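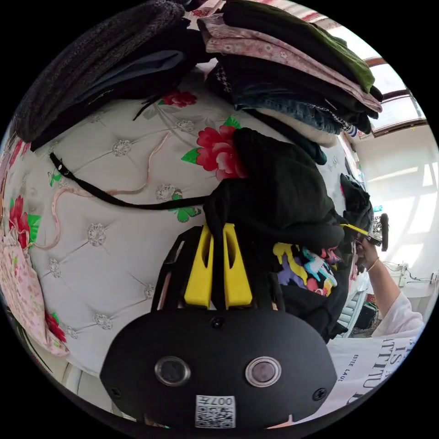 Mamta thinks the salt is a red herring and we should be looking at the rinse. She left a note on the bench to say so, underlined. Her view is the black is going on fine and we're then drying a load of loose dye into the cloth, so of course it comes off on everything later.

January, black overdye, carrying on from the previous page.

Where we are: Briltmont want their faded black cotton brought back to a proper black, and it mustn't rub off on pale linings. First lot looked lovely wet. Dry, it was a sort of bruised navy with a rusty look at the folds. White rag came away grey after a few rubs. Not sending that.

Plan for this morning was to change the salt and leave everything else alone. Mamta's note came after I'd already weighed it out so I've done it anyway. Then did the rinse properly on the second pot. Not a tidy comparison, I know.

**Pot A** - more salt, added in stages, usual rinse (cold until I got bored)

**Pot B** - same salt as pot A, cold rinse, then two hot soaks with a bit of the plain soap, then cold again

Both held at 60 once the soda was in. Thermometer is the old glass one, the digital is doing its blinking thing again. Batteries?? or it got wet. Sepehr had it last.

Notes as I went:

- Dye powder clumped. Paste it with a splash of warm water FIRST, then thin down. I write this every time
- Stirred pot A properly. Pot B got left while I was on the phone to Tadport about the delivery, so if B is patchy thats why
- Pot lid on B drips back onto the cloth near the handle. Watch for pale spots there
- Cloth was wetted out overnight, no dry patches that I could find
- Salt in before soda, with a good gap. Did not rush it this time

First hot soak on B came out like ink. Really shocking amount. Second soak a lot paler, like weak tea but purple. Final cold rinse looked clear against the white sink. Pot A water was still faintly coloured when I stopped, and I'd have called that clear if I hadn't had B next to it.

So Mamta has a point.
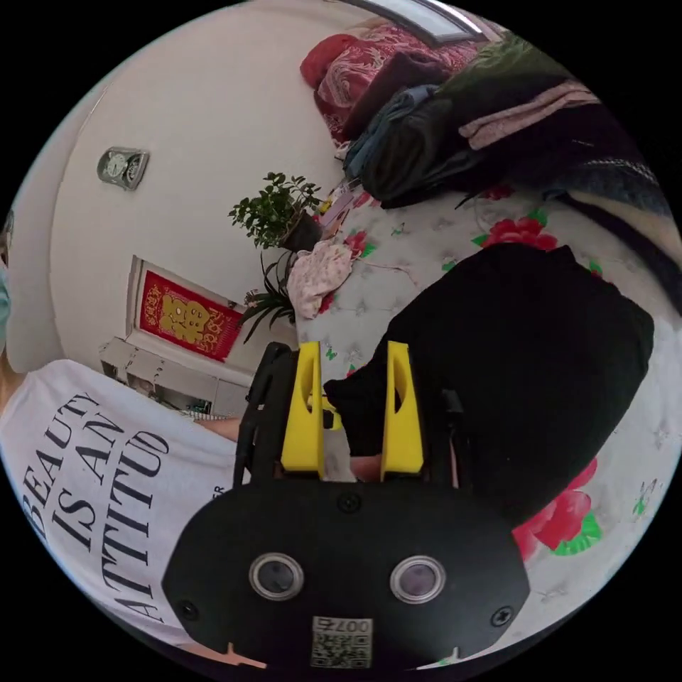
*Black cloth, folded, on a bed.*

After lunch. Both strips dry and ironed through a press cloth.

Colour: hardly any difference between them. A is maybe a shade deeper but I wouldn't bet on it under the tube light. Took them to the back window and couldn't tell. Shakuntala picked A as the darker, Rekha picked B, and neither was very sure. Navy cast is still there on both. Less than last time. So the salt did something, or the slower start did.

Rub test, dry: A leaves a mark, light grey. B leaves next to nothing.
Rub test, damp: A bad. B leaves a mark but you have to press.

No pale spots on B from the lid. Slight streak along one edge, probably where it was folded over itself while I was on the phone.

The navy thing. Manju says black is never one dye, it's a mix, and ours leans blue, so put a little warm brown or orange in to pull it back. She's done it on wool with the Sitoline brown. Different dye altogether so the amounts won't carry over, but the idea should. We have some rust left in the cupboard, tin is dented and the label's half gone, I think it's the right family. Check before using!! If it's the wool one it'll just wash straight out of cotton.

Other possibility is the old cloth itself. Briltmont's stuff has been washed with who knows what and there could be softener in it. Softener stops the dye getting in evenly. I gave it a hot scour but only the one. Rekha wants to strip a piece back completely before dyeing to see. Seems a lot of work for cloth that's going black again, but one strip wouldn't hurt.

Water: ours is hard here and the kettle's furred up again. Khumalo used to sell us the softening powder in the big tubs, we've been out since before Christmas. Ordered. Might explain some of the scum on top of pot A as well.

Cost, quickly - the extra hot soaks are mostly time and gas. Not worried about it for strips. For the full order it means the big boiler tied up most of a day. Need to tell whoever quotes for it. Price in the folder doesn't allow for any of this.

Next:

- [ ] Repeat B with pinch of rust added to the black (write down what the pinch WEIGHS)
- [ ] Try hot soaks at 65 and see if it clears quicker
- [ ] Strip back one piece, Rekha
- [ ] Scour twice with hotter water on another, no stripping
- [ ] Sew a bit of white cotton to each strip and wash them together, Briltmont will do that the minute they get it
- [ ] Thermometer
- [ ] Ring Tadport again, they've sent the wrong soda. It's the bicarb. Whole sack

Left A and B pinned on the board by the door, labels on the back. Please don't move them, I want to see what they look like after some daylight. Half of each is covered with card.

Gloves: the split pair is STILL in the box. Blue thumb again. Binned them now.

4.40pm, adding - rubbed B once more on the white rag after it had cooled off from the iron. Very slightly more than before. Not sure if that's the rag (it was the used side, might have been A's mark I was looking at). Do again with a clean one tomorow.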